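How to Watch the Final Episodes of "The Brusberg House" Without Cable

The last part of "The Brusberg House" arrives on the streaming service Lorenent on December 5, 2022, and many viewers ask how they can see it on a normal TV. It is not difficult, but the steps are a little different for each device.

First, you need a Lorenent account. Open the website, choose "Start trial" and enter your email. The trial is free for 18 days. If you do not want to pay afterward, cancel in the account menu before the trial ends.

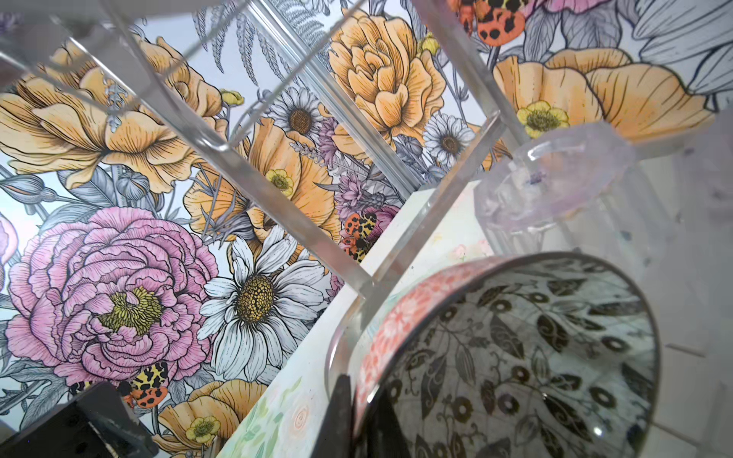
Flowers in peach, pink and white, with an acrylic organizer in front.

On a smart TV or streaming stick:
1. Open the app store on your TV and search for Lorenent.
2. Install the app and start it. A short code will appear on the screen.
3. On your phone or computer, go to the activation page and type the code.
4. Wait until the TV shows your profile, then search for the series.

If you have an older Hollmann box, the app is not in the store. You can watch in the phone app and cast the picture to the box — both must be on the same Wi-Fi network. 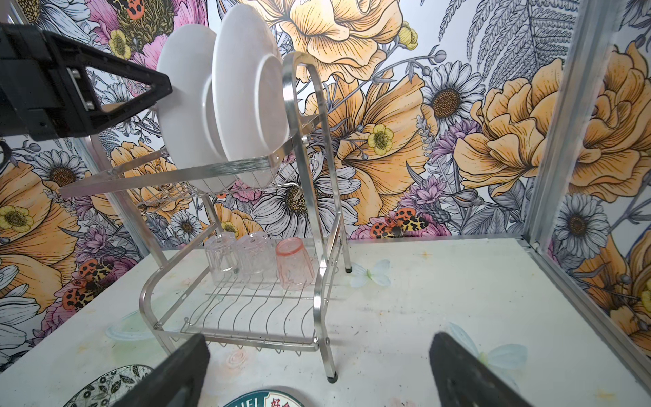 Two white plates and three cups on a two-tier rack.

To watch offline, press the arrow next to the episode title. Downloads stay on the phone for 24 hours after you press play, and then you must download them again.

People who subscribe through Wunent already have Lorenent in their package. In this case do not start a new trial — log in with your Wunent email and the episodes will be in your library.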